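Why Is the Keyboard in Such a Muddle?

If you learned your ABCs in order, well done. The keyboard did not.

Blame the typewriter. Early ones had thin metal arms that swung up to stamp each letter on paper, and arms that sat close together liked to crash. Inventors shuffled the letters again and again. They ended up with a layout called QWERTY, named after its first six letters – say it "kwer-tee" and try to look serious.

The typewriters went into the attic. The muddle stayed. 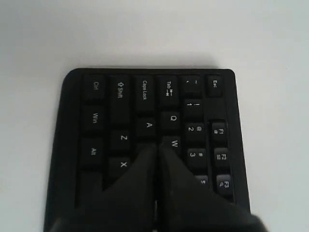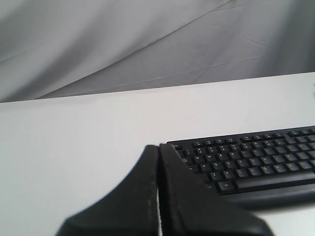
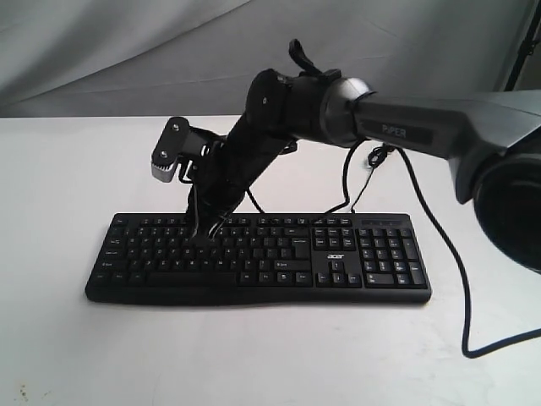 A black keyboard on a white tabletop. In the first picture, Q is tucked between Tab and W.

Some keys don't write anything at all. Shift makes big letters when you hold it down with another key. Caps Lock makes big letters until you remember to turn it off, which may be three sentences later. Esc is short for "escape," though sadly it does not work on homework.

The space bar is the longest key because we use it so much. Tryreadingthiswithoutit.

Try this: cover the keys with a dish towel and type your name. Our writer Ramiro Gallardo got "Tsnito." He has been typing for 49 years.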